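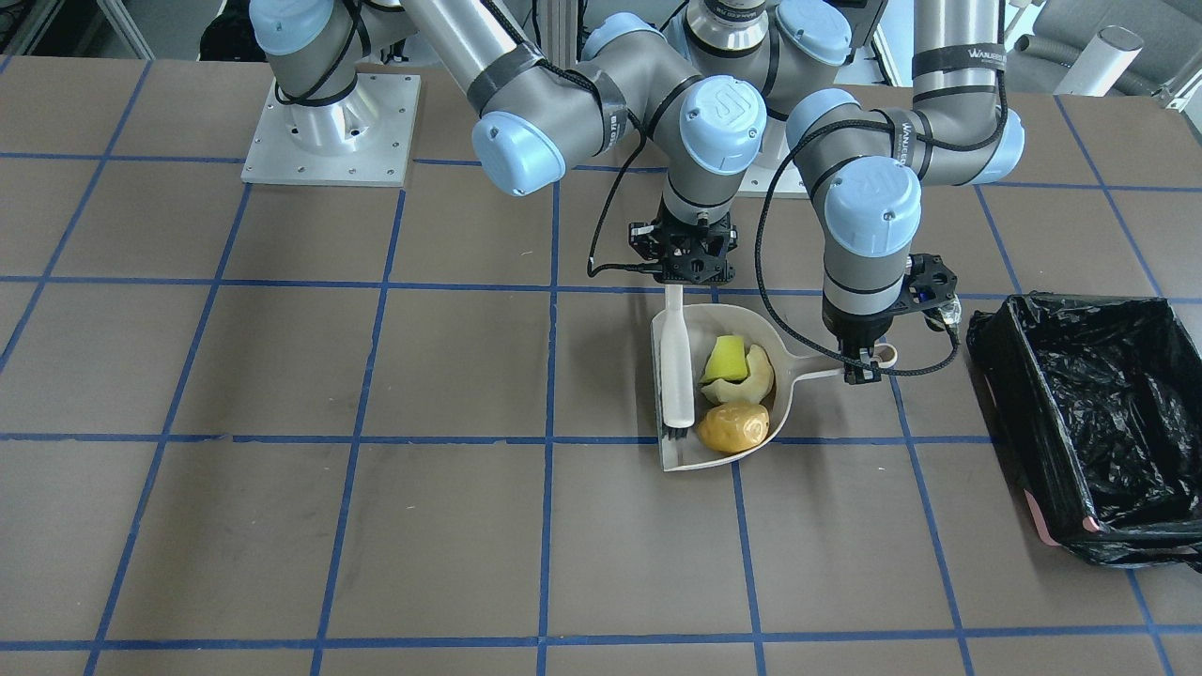 Food scraps in a dustpan, with a brush and a lined trash bin.

Changes to Food Scrap Collection at Palell and Rurine Buildings
May 2021

The Office of Facilities and Grounds has completed its review of the food scrap collection program, which began in February at the Palell and Rurine buildings. The program will continue through the end of the fiscal year and will be extended to the Kazemi Building when the ground floor kitchen there reopens.

During the trial period, staff and tenants in the two buildings set aside 1,697 pounds of food scraps for composting. The material was taken to the Wudska yard, where it is mixed with leaves and wood chips from the grounds crew. Finished compost will be used on the planting beds along the north parking area, which have not been replanted for several seasons.

A total of 196 employees returned the survey sent out at the close of the trial. Most wished to see the program continue. The most frequent complaint concerned odor in the second floor kitchen at Rurine, where the green container was being emptied only when full. Containers on that floor will now be emptied at the end of each working day, and the same schedule will apply at Palell.

"The survey gave us a clear picture of what needed to be fixed," said Farzad Esfahani, manager of building services. "Odor was the main issue, along with signs that were hard to read. New signs have been ordered and should be up before the Kazemi kitchen opens."

Employees are asked to observe the following:

Fruit and vegetable scraps, bread, coffee grounds and paper filters go in the green container.
Meat, fish, dairy products and cooking oil go in the regular trash.
Tea bags are accepted only if they have no staples or plastic mesh.
Compostable cups and forks are not accepted at this time. The Wudska yard does not reach the heat needed to break them down.
Scraps that fall on counters or floors should be swept up promptly. Floor sweepings go in the regular trash – they often contain staples, rubber bands and other items that cannot be composted.

There are now 13 collection points across the two buildings. A list is posted on the notice board beside each main entrance. Departments that hold catered meetings may request an extra container from building services, with at least two working days' notice. Containers must be returned to the loading dock after the meeting and should not be left in conference rooms overnight.

Iason Alexiou of the grounds crew will lead a short walk through the Wudska yard for employees who wish to see how the material is handled. Space is limited and closed shoes are required. Names may be left at the building services desk in Palell, and the time of the walk will be sent to those who sign up.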